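2019-08-21

Tag 23 ohne Zucker. Die Waage in Pritard zeigt exakt dasselbe wie am ersten, dafür kenne ich jetzt die Zutatenliste von Irora-Knäckebrot auswendig. Mittags ein Apfel, 3000 Schritte, schlechte Laune.

Viel Beton, viel Himmel:

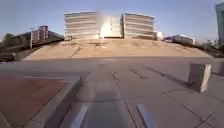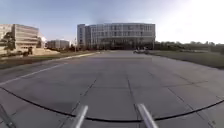
Abends Linsen, schon wieder — sie schmecken nach Pflicht. Bis Dezember will ich durchhalten. Den Kuchen von Kwok habe ich nur angesehen, allerdings lange.

Kontakt | © Citska | Nach oben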